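FOR IMMEDIATE RELEASE
27 June 2023

Clindau opens sign-ups for its Small Counter Workshops, starting with the chopstick jar

Hi, I'm Nidia Taipe, and I run the home kitchen classes at Clindau. I've been asked to keep this to one page and I'm already pretty sure I won't manage it, so get comfortable!

We're opening sign-ups today for the Small Counter Workshops, 3 evening sessions for people who cook every day in a kitchen where everything lives out on the counter. I mean the oil, the sauces, the kettle, the tea, the box of something you opened in the winter. My own kitchen is like that (it still is, please don't drop by). The classes are practical, you bring your own stuff from home, and you go home with it cleaner and better sorted than it came in.

The series is put on by Clindau together with Sitis, the neighborhood cooking club, and we meet in the Sitis teaching kitchen on Urkness Street. We have 100 places in all. Last year's trial run filled up fast and we ended up with 233 names on the waiting list, so if you were one of those people, hello, and you get first pick this time.

Why we start with the jar

Every kitchen I've taught in has a jar. It's the thing by the stove with the chopsticks in it, and then a spatula, and then a skewer, and then that one long spoon that came with something. You reach for a pair and you get one long dark one and one short pale one, and dinner is getting cold, so you use them anyway.

So the first evening is all about the jar. We tip it out on a towel and go through the whole lot stick by stick. It sounds like very little for a whole evening and I thought so too, but in the trial run we ran over by half an hour and people were still holding chopsticks up to the light and arguing about whether they matched.

I like a tall, heavy holder for this, something like the ribbed beige one, which gives long utensils enough to lean on. Wooden chopsticks can share it with other utensils as long as there's room to pull one out without the rest coming along for the ride. I'd keep it within reach of the kettle and the bottles, on the part of the counter where you already stand and stir.

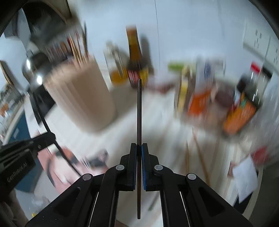
How we sort a handful of chopsticks

My method is slow and a bit fussy, but it works for me. Feel free to try it before you ever come to a class.

1. Wash everything and dry it with a cloth, then leave it lying flat overnight. Wood that goes back in the jar damp is how you get that smell.

2. Split the pile by color first. Dark ones go on the left, pale ones on the right. Don't worry about length yet.

3. Pick up one stick from the dark pile and stand it on end. Find another that looks like its partner and hold it alongside. Look at both ends, since the thick end and the thin end wear differently, and a pair that looks perfect at the top can be a good bit off at the tip.

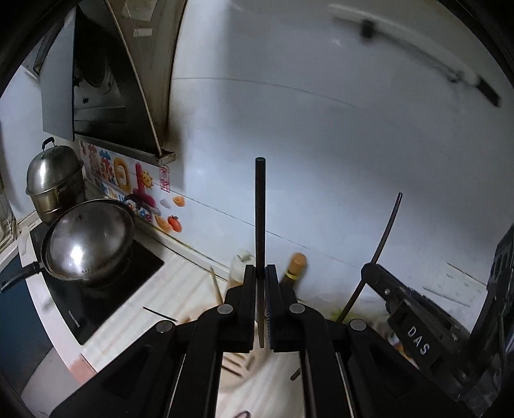 4. Run a fingertip along the thin end. If it catches, that stick is done. Splinters and soup don't go together.

5. Tie each finished pair with a bit of kitchen string while you work on the rest (you can take it off later, or leave it on if you have children who like to undo your progress).

6. Whatever's left single goes in a cup of its own. I use mine for stirring paint and propping up tomato seedlings.

What the other evenings cover

The second evening is bottles and packets. We wipe down sauce bottles, deal with sticky caps, and talk about which things really want to be in the fridge once they're open. Bring your oldest packet. There will be a small prize for it, and I'm not eligible.

The third is the wall and the corner behind the stove, and this one belongs to my friend and co-teacher Erhan Çetinkaya, who has strong feelings about grease. I asked him for a quote and he gave me this: "Most people scrub too hard and too late. Warm water, a drop of soap, and do it the same night you fried the fish." He'll also go over rails and hooks, and what's worth hanging up. He says less than you think.

Afterward there's tea and something sweet from Türkmen, the bakery two doors down, who have been feeding our classes since the beginning and deserve their own press release.

Signing up

All three evenings are included in one sign-up, and you don't need to be a good cook. You can put your name down at the Clindau front desk or on the sheet by the door at Sitis. Our mailing list is up to 780 households now, so please don't sit on it too long if you want in. Bring a dish towel, an apron if you like one, and your jar with everything still in it. No tidying up beforehand!

Press contact: Nidia Taipe, Clindau home kitchen classes. Reporters are welcome to sit in on the first evening, and yes, you should bring your chopsticks too.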